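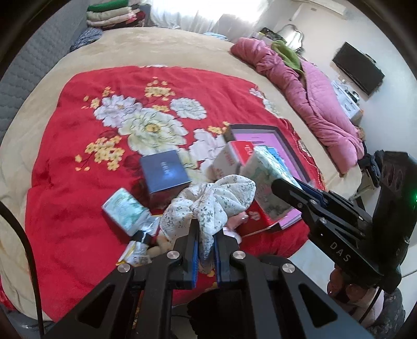 Flalasach Reiserucksack im Test: drei Wochen, ein Gepäckstück

Ich geb's zu, ich war immer Team Rollkoffer. Aber für unsere Tour durch Portugal hab ich mir dann doch den Flalasach mit 35 Litern geholt, 99 Franken im Angebot (danke an Carla für den Tipp!). Er geht komplett auf wie ein Koffer, und das allein ist schon toll – kein Wühlen mehr nach dem letzten Paar Socken.

Im Flieger passte er ohne Diskussion ins Fach, und auf den Treppen in Lissabon war ich richtig froh um den Hüftgurt. Taschentücher, Pass und Kopfhörer wandern bei mir ins Deckelfach, da kommt man auch im vollen Bus noch ran.
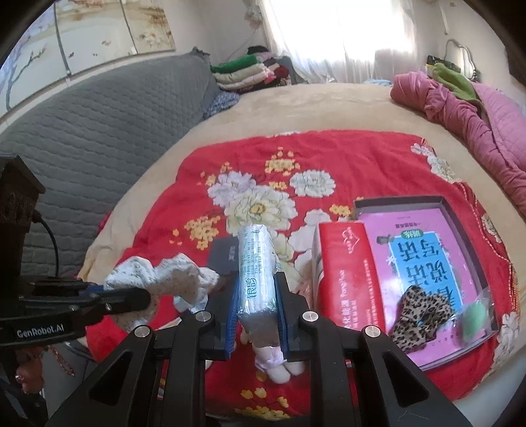
Was mich nervt

Die Reissverschlüsse haken in den Ecken, und die Flaschentasche ist ein Witz, sobald der Rucksack voll ist. Fabian findet ausserdem die Schultergurte zu schmal. Ich würd ihn trotzdem wieder kaufen, dann aber in Grün.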